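Workshop > Who we are > About Zurnero

About Zurnero
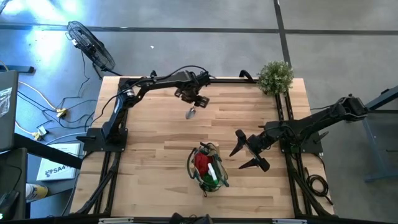

Zurnero is a small shared workshop in Granbridge where people build robots for their own use. It was started by Manon Dufour and Keegan Gauthier, who before this were building in the kitchen of Manon and had to clear everything before dinner. Our main project now is a bench with two arms, which we call Marchand. The two black arms are mounted face to face on an aluminum frame, with a light wooden tabletop between them, and we practice with small household things such as a spoon-shaped tool or a clear jar. Keegan wrote most of the control software, and Manon made the drawings and the wiring plan – she is still not satisfied with the cables.

We have 23 members at this moment. Some are engineers, but most learned here, in the evenings, with much patience from the others. You do not need your own tools. A member pays 19 dollars per month and can keep one project box on the shelf.

In November we will open a second room in Rivalora, with a bigger door and better heating. The first build there will be a copy of Marchand, made by new members from our drawings. If you want to join this group, please write to Manon and tell her what you would like to build.

12 shares | 2 comments

Contact | © Zurnero | Back to top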